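Workshop notebook, 5 Jun 2020

Finish trials, continued from the Isby boards. Brenda Catterall is on the same oil at her end, so some of this is for her.

Panel A (ash, sanded to 180) had its second coat of Grurkelel hard oil last night. Still tacky at 9 this morning along the lower edge, where I must have left too much on. Wiped back with a dry cotton rag and it came away without dragging. The rest of the panel is fine. Note to self: set the clock when the oil goes on and wipe off at fifteen minutes, not when I remember.

Panel B (same ash, sanded to 240) has taken up less oil and looks paler for it. I weighed the tin before and after both panels and the difference was clear enough to stop sanding that fine before the first coat. 180 from now on, then a light rub with the grey pad between coats.

Panel C is the shellac one. Flakes are from Skellari, the blonde grade, mixed on the weak side. Three thin coats yesterday afternoon, each dry to the touch before I'd finished cleaning the bench. It scratches with a fingernail if I try hard. Brenda says hers did the same for the first week and then stopped, so I'll leave it on the rack and test again later in the month.

Panel D is shellac under wax. The wax went on too early and has gone cloudy in one corner. Stripped that corner with meths and will redo it.

Water test on A and B. Put a wet mug down on each and left it while I had lunch. A has a faint ring which I can only find by tilting the board to the window. B has a plain ring. I expected the finer sanded one to do better, so either the thin film is the reason or I rushed the second coat. Will repeat with both boards coated on the same morning. Didn't bother doing C, I know what shellac does with water — Brenda's tray told us that last August.

Humidity in the store was 83 per cent first thing, which is too high to be putting anything on timber. Moved the rack into the front room and left the dehumidifier going with the door shut. Tank needed emptying twice before I locked up. It may explain the tacky edge on A as much as the heavy hand does, so I'm not blaming the tin yet.
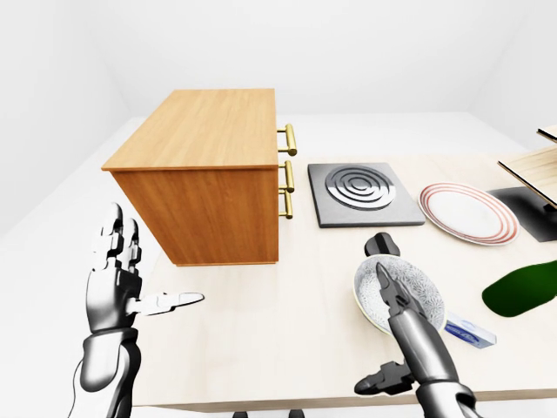

Colour. All the oiled boards are yellower than the dry ash, as you'd expect, and I don't mind it on the small pieces. The Hegedűs bookcase is another matter. They asked for it to stay as near to bare wood as we can get it, and neither A nor B will do. Options are the white-tinted oil, or a water-based varnish, which I have not had good results with on ash because it raises the grain. Have cut two more offcuts to try it properly: wet the wood first, let it dry, knock the grain down, then varnish. These are panels E and F.

Stock. The first batch of flakes came to 688 grams on our scales including the bag. There are 2 tins of the Grurkelel left, one of them opened and starting to skin over. Decanted it into a small jar filled right to the neck. The old tin is outside with the lid off to dry out before it goes in the bin.

Rags: all opened flat and hung on the outside line, none in the bucket. Please keep doing this. I found one screwed up behind the vice on Monday's bench and it was warm — no harm done, but that is how fires start.

To do next
Rub down E and F once dry, first coat of varnish on both.
Recoat A and B on the same morning, if the store is drier.
Redo the corner of D.
Ask Skellari whether the dewaxed flakes are back in.
Send Brenda the offcut from B so she can compare it with hers.
New grey pads, we are on the last one.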